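Bidus says its robots can learn from a human hand. Buyers may want to see the fine print

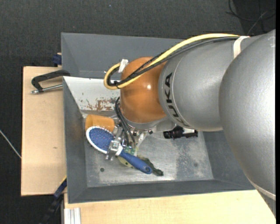 A KUKA arm holds a hairbrush in a metal bin during bin-picking work.

Robotics startup Bidus has opened its remote teaching service to paying customers, promising that a warehouse worker with no programming background can show an industrial arm a new job in a single afternoon. The claim is a familiar one in this business, and the numbers behind it deserve a slower read than the launch notice gives them.

The service, run from the company's site in Prudmont, works in two ways. An operator can take hold of the arm and guide it through a pick, or sit at a desk and steer it with a handheld controller while watching a live video feed. Either way the joint positions and gripper commands are recorded, and software trained on those recordings then tries to do the job alone.

Bidus says it collected 383 demonstrations for its bin-picking package and kept 258 of them. The rest were thrown out because the operator dropped the item, bumped the bin or took too long. So close to a third of the human teaching was judged not good enough to teach from, and that was with the company's own staff at the controls. How a customer's night shift would do is left unsaid.

Household goods are a fair choice of test. A hairbrush has a narrow neck, a wide head and a handle that can lie across whatever else is in the bin, and a grip that suits one end may be useless at the other. People sort that out without thinking. Getting the same judgment into a recording is harder, and two operators will often pick up the same object in two different ways, leaving the software to settle the argument.

The headline result is a run of 60 picks, of which the arm completed 50 with no help. For a lab that is respectable. For a packing line it means a person has to be standing by, and the cost of that person does not appear in the savings table Bidus sends to buyers. The company also did not say whether the items in the run were the same ones used in the demonstrations – a detail that could change the meaning of the score entirely.

One early customer, the returns handler Plurkolwood, has signed up for a trial at one site. Its sister firm Henao looked at the service and passed, saying it would wait for results on mixed goods that the system had not been shown before. Henao already uses fixed automation for boxed products and still sorts loose items by hand.

Bidus answers that every mistake is useful, as remote operators can step in, finish the pick and add the correction to the training set. That may well be true. It also means that, for now, customers would be paying for a robot and for the people who keep teaching it – and the price list covers only the first three months of that help.

The Plurkolwood trial is due to start in January. Bidus said it would publish the pick rate afterward but did not commit to releasing the number of times an operator had to take over.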